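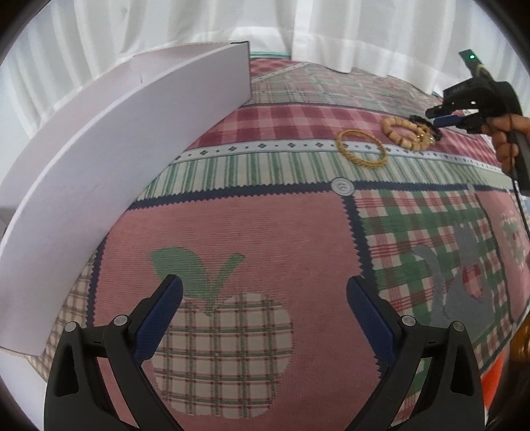
Photo: Carolina Torres

How to keep a reading log for travel memoirs

A reading log for memoir differs from one for novels in what it has to record. A travel memoir has two time schemes, the period lived through and the period of writing, and most notes go wrong by mixing them. The method below uses one notebook or one plain text file per book.

1. Set up the header

Write the title, author, translator if any, edition and page count. Leave out the subtitle unless two books share a title. Under that, enter the years the book covers and the year it was first published. The gap between them matters later. In Åsmund Solheim's The Ferry to Lukudton the gap is 2 years; in Gifty Ametepe's Zaremura Mornings it is most of a lifetime, and the two books handle dialogue very differently as a result.

2. Read the first chapter without notes

Start the log at chapter two. Then go back and enter one line for the opening: where the author is, who is with them, and what they have said they are there to do.

3. Log by place

Page-by-page notes are hard to search. Use a new heading each time the author moves, and give page numbers in brackets after each note. Keep notes to one sentence. For a book of ordinary length, about 3000 words of notes is the upper limit; beyond that the log takes too long to reread.

Mark each note with one letter:

S for something seen
T for something told to the author
R for something read or looked up afterwards

Where the source is unclear, leave the letter off and put a query in the margin.

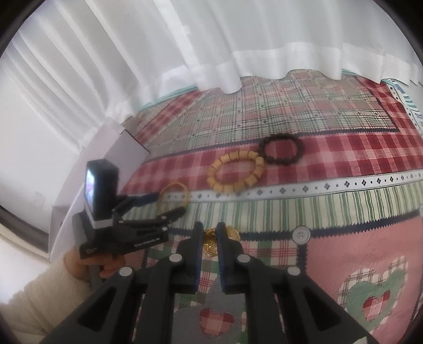 Gold ornament on a patchwork-style cover.

4. Copy quotations exactly

Keep the author's spelling and punctuation. Show cuts with three dots in square brackets. Check each quotation against the page once the chapter is finished — errors are most common in the last few words of a line.

5. Write the summary

Wait a day after finishing. Write a single paragraph stating the route, the time covered and the main change in the author's circumstances. Opinions go in a separate paragraph underneath, so that the summary can be reused if the book comes up for a group or a review.

6. File the log

Name the file by author surname, then short title. Link related books at the foot of the page. Ladi Sani's Tetteh Road, for example, should point to Ametepe, whose Zaremura chapters it quotes at length.

Last revised 11th October. Corrections to Mansa Opoku at Starnbridge Readers.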